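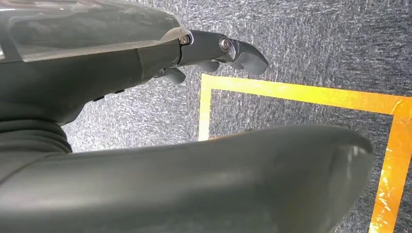 드디어 카펫 청소를 끝냈어요! 이사 온 뒤로 계속 미루기만 했는데, 3월에 한 번 대충 밀고는 제대로 손을 댄 적이 없었거든요. 이번에는 마음먹고 가구를 하나씩 옮겨 가며 구석까지 다 했습니다. 사진처럼 짙은 색 뒤로 카펫이 보이면 바닥이 한결 밝아 보여서, 저는 이 대비가 참 좋아요. 처음 살 때 더 어두운 색으로 할까 한참 고민했는데 (때가 덜 타니까요) 밝은 쪽으로 가길 정말 잘했다 싶어요.

순서를 적어 둘게요. 다음에 제가 또 까먹을 게 뻔해서요.

먼저 청소기를 두 번 돌립니다. 한 번은 결 방향, 한 번은 반대 방향. 귀찮아도 천천히 밀어야 해요. 성격이 급한 저는 늘 휙휙 지나갔는데, 이번에 속도를 절반으로 줄였더니 먼지통에 모이는 양부터 달랐어요. 조금 충격이었습니다 ㅎㅎ

그다음은 베이킹소다. 100그램을 체에 담아서 톡톡 뿌리고 90분 기다렸어요. 그동안 빨래 개고, 커피 내리고, 창틀도 닦고요. 하룻밤 두라는 글도 봤지만 저는 그 위를 밟고 다닐 자신이 없어서 이 정도로 했습니다. 시간이 되면 다시 청소기로 꼼꼼하게 빨아들이면 돼요.

얼룩은 문지르면 절대 안 돼요! 예전에 커피를 쏟고 신나게 문질렀다가 자국이 접시만 하게 커진 적이 있어요. 이번에는 미지근한 물에 브레벡(Breveck) 세제를 아주 조금 풀고, 흰 수건에 적셔서 꾹꾹 눌렀어요. 바깥쪽에서 안쪽으로. 그리고 마른 수건을 덮고 두꺼운 책을 올려 두었습니다. 잠깐 다른 일을 하다 돌아왔더니 수건에 갈색이 그대로 옮겨 와 있더라고요. 그 순간이 제일 짜릿했어요.

가구 자국에는 얼음을 썼어요. 눌린 자리에 하나씩 올려 두고, 다 녹으면 물기를 닦은 다음 숟가락 등으로 결을 살살 세워 줍니다. 책장 다리 자리는 꽤 올라왔고 소파 자리는 아직 흔적이 남았어요. 워낙 오래 눌려 있었으니 며칠 뒤에 한 번 더 해 보려고요.

끝나고 나서는 양말 벗고 맨발로 한참 걸어 다녔습니다. 발바닥에 닿는 느낌이 이렇게 달라질 줄이야! 내친김에 미끄럼 방지 패드도 새것으로 바꿀까 해서 크밤(Kvam) 것을 장바구니에 담아 두었어요. 모서리가 자꾸 말리는데 혹시 좋은 방법 아시는 분 계시면 알려 주세요. 저는 뒤집어서 반대로 말아 두는 것까지는 해 봤어요.

2019년 11월 24일

댓글 3

Agnes Fagerlund
얼음 방법 저도 해 봤는데 숟가락은 생각도 못 했네요! 저는 손가락으로 하다가 손이 시려서 포기했거든요. 오늘 저녁에 바로 해 볼게요.

Oda Rustad
모서리는 안쪽에 두꺼운 종이를 대고 무거운 책으로 일주일쯤 눌러 두세요. 저희 집 현관 쪽은 그렇게 해서 펴졌어요. 그런데 베이킹소다는 청소기 필터에 많이 끼지 않나요?

글쓴이
Oda 님, 네 꽤 껴요. 저는 끝나고 필터를 털어서 물로 헹군 다음 완전히 말려서 끼웠어요. 종이 대는 방법은 당장 해 보겠습니다, 감사해요!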